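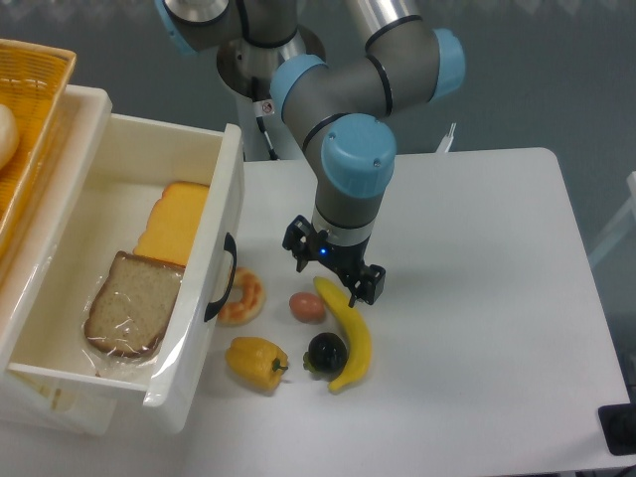 Good afternoon, and thank you all for staying on after lunch. I know the room gets warm — please do help yourselves to water at the back whenever you like. I've been asked to talk for twenty minutes on how a town council can bring its neighborhood elders into decisions about land and local custom, and I'll try very hard to keep to it.

Start with Cetham. When the charter was written, the town had up to 2000 residents, and the elders' meeting simply happened, under the market roof, whenever there was a quarrel over a boundary. The charter never mentioned it. 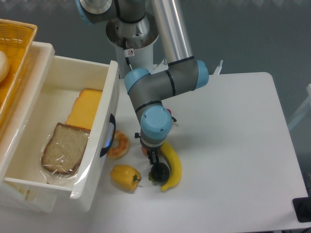

Local Government Studies Group, Wibisono Institute

(Pause here and ask who has an elders' meeting at home. Let a few people answer.)

What changed was the Durkumo road. The council approved the route in one evening, and the elders heard about it from the surveyors. You can imagine how that went down! A petition came in with 652 names on it, which in a town that size is a great many kitchens and front porches. 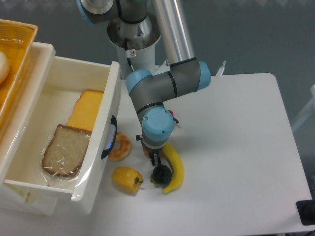

The petition didn't ask for the road to be stopped, and I'd like to stay on that a moment, as the newspapers at the time got it wrong. It asked for a hearing before any vote that touched burial ground, shared pasture or the festival field. That was all. My colleague Kwok-wai Fu, who read every page of it, says the politest line is the one asking the council to "send word before the stakes go in."

The council gave them an advisory seat in August of that year — no vote, but a right to speak and a right to see the papers beforehand. 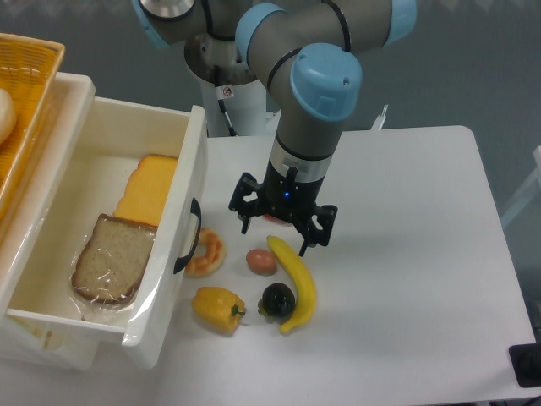
Second part: what Mimon did differently

Mimon wrote its elders into the bylaws from the start, with a written reply owed to them on every land question. It's slower, and the clerk there will tell you so at some length (she told me over two pots of tea). But the replies are kept, and anyone can go in and read them.

Read the short bylaw aloud, then take questions. Handouts are by the door.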